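Following the Money Behind Skondetti Hall
Student project report, January 2022

I picked this project because I got mad at a building. Skondetti Hall is the new glass thing on the edge of our campus, the one with the foreign policy lectures and the free sandwiches, and the plaque by the door thanks a donor called the Votent Friendship Fund. I ate a lot of those sandwiches before it hit me that I had no idea who the Votent Friendship Fund was. So that became my question: who paid for this, and did they have to tell anyone?

I started in August with the stuff anyone can get for free. Nonprofits in the US have to file a yearly tax form, and most of those are online (bless whoever scans them). Votent had filed for 5 years. The forms list officers, total giving and a very short description of purpose, which in this case was "cultural exchange and understanding." Okay! Exchange of what, though? The biggest single expense every year was consulting, paid to a firm named Mnguni Partners. Mnguni has the same mailing address as Votent, down to the suite number. I checked it against the state business registry twice, because I really thought I had mixed up my tabs.

Next I searched the federal lobbying and foreign agent databases. Nothing for Votent. Mnguni came up once, for a trade client called Vitunero that dropped them after a few months. I want to be careful here, because sharing an office isn't illegal and neither is having an old client. Plenty of small groups share a suite to save on rent. What I can say is that a visitor reading the plaque would learn none of it.

I also sent a survey to 205 students and got 16 back, so please don't read much into it. Most of them had been inside the hall and only a couple could name the donor. My public records request to the university is still open, and I got one email saying it was "in process." I'd hoped to have the gift agreement for this report and I don't, so the section on donor conditions is shorter than my outline promised.

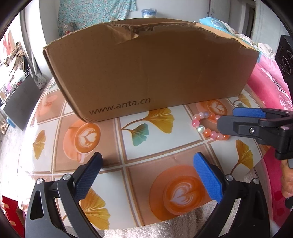
If the agreement does show up, the first thing I'll look for is naming rights, and then whether the donor gets any say over the speakers. My professor also wants me to compare our gift policy with the ones at other state schools, and I've started a spreadsheet for that, but it's a mess right now and half the policies are PDFs I can't search.

12 shares | 5 comments
Contact the project page | © 2022 Student Projects | Back to top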